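Intro to Color, Unit 7: Why Colors Change Their Neighbors
Handout for the Saturday section
Darcy Robichaud, Tadlow Evening School

Read this before we meet, and bring your box of colored papers. If you only have time for part of it, read the bit on simultaneous contrast and do the gray square exercise, because we'll start from there!

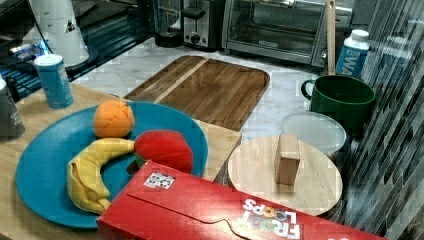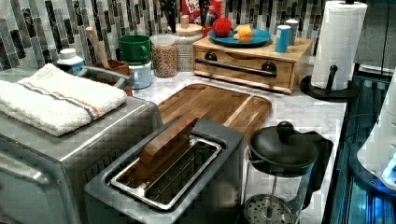 Fig. 7.1 and 7.2. Kitchen counter. First, orange, red and yellow on teal-blue; second, mostly grays and white.

Where we left off

Last time we mixed. You learned that a color has a hue (its family: red, blue, green), a value (how light or dark it is) and a saturation (how strong or how dull it is). All of that treats a color as if it lived alone. It never does. Every color you have ever seen came with something next to it, and your eye was comparing the two before you had a chance to think. I find this the most exciting part of the whole course, and it is also the part that will fix the most problems in your own work.

Simultaneous contrast

Put a middle gray square on black paper. Put another square, cut from the same sheet, on white paper. The one on black looks lighter. You know they're the same gray (you cut them yourself!) and knowing makes no difference at all.

The same thing happens with hue. A gray square on a strong red ground starts to look a little green. On a blue ground it leans toward orange. The ground pushes the small patch toward its own opposite, and the stronger the ground, the harder it pushes. The effect is at its best when the patch and the ground are close in value. If one is far lighter than the other, your eye gets busy with the light and dark and the hue shift gets weak.

It works on saturation too. A dusty pink beside a screaming pink will look like the color of an old bandage. Beside a gray, the same dusty pink glows.

So we have three kinds of push: value, hue, saturation. In real life they all go on at once, which is why people find it so hard to say why a certain pair of curtains looks wrong.

Opposites

Opposite colors on the wheel are called complements. On the painter's wheel the pairs are red and green, blue and orange, yellow and violet. Set side by side at full strength, each makes the other look stronger. Blue gets bluer, orange gets more orange. A teal-blue plate is a very kind place to put an orange, as Fig. 7.1 shows, and a slightly less dramatic place to put a banana.

Mix the same two colors on a palette and they kill each other off into browns and grays. Side by side, they shout. Stirred together, they go quiet. Students mix these two facts up every single term, so write them on separate lines in your notes.

A question from Precious Buthelezi in last term's group: does it still work if the colors don't touch? Yes, but less and less as the gap grows. Try it with two strips and slide them apart on a white table. There is a point where the buzz goes away, and it is closer than you'd guess.

Edges

When two colors have the same value and very different hues, the edge between them seems to shake. Red letters on a green ground are the classic case. It's lively on a poster and awful in a paragraph. The cure is simple: make one of them a good deal lighter or darker.

A thin black or white line between two colors also calms them down. Stained glass does this with lead, comics do it with ink, quilters do it with narrow strips called sashing. Idalina Nogueira is bringing two of her Grildale quilts to class, one sashed and one not, and I really want you to stand at the far wall and look at both. The blocks in the unsashed quilt seem to melt into each other from there.

Afterimages

Stare at a bright red shape under good light while you count to 50, then look at a blank white sheet. You'll see a pale blue-green ghost of the shape. The cells in your eye that answer to red have tired out a bit, so the white looks short on red for a few seconds.

Afterimages and simultaneous contrast are cousins, but don't treat them as one thing. An afterimage needs time to build. Simultaneous contrast is there the moment you look.

Small areas and large ones

A paint chip lies to you. Over a whole wall, the same color will usually look stronger than it did on the card. Jacobus Moodley, who taught this unit before me, painted a hallway in a yellow called Oton from a chip as big as a postage stamp, and his family wore it like a sunburn for years. Buy the sample pot. Paint a big board, move it around the room, look at it in the morning and again under the lamp.

The reverse is useful too. A tiny spot of strong color on a large dull ground can hold the whole picture together. Count how few bright marks there are in a good gray painting.

Exercises

1. The gray square. Cut 2 squares from one sheet of gray. Find the grounds that make them look as different as you can. Glue them down, and leave a bridge of the same gray running from one to the other so that we can check.

2. Two look like one. Much harder. Choose two different colors and find grounds that make them look the same. Gadisa Mekonnen's version from the Mwakyusa workshop is pinned by the door; have a look, then go find your own pair.

3. Walk through a room at home and find one color that is being changed by its neighbor. Cover the neighbor with white paper and look again. Write three sentences about what moved: hue, value or saturation.

4. Optional. Make the same simple stripe pattern four times, changing only one stripe color. Pin them up and see how far the other stripes shift.

Don't use paint for 1 and 2. Paint tempts you to fix the color when the whole point is to leave the color alone and change what's around it.

We meet in Room 216. The north windows give lovely even light until late afternoon, so please be on time. Scissors are in the drawer, glue sticks you'll need to bring.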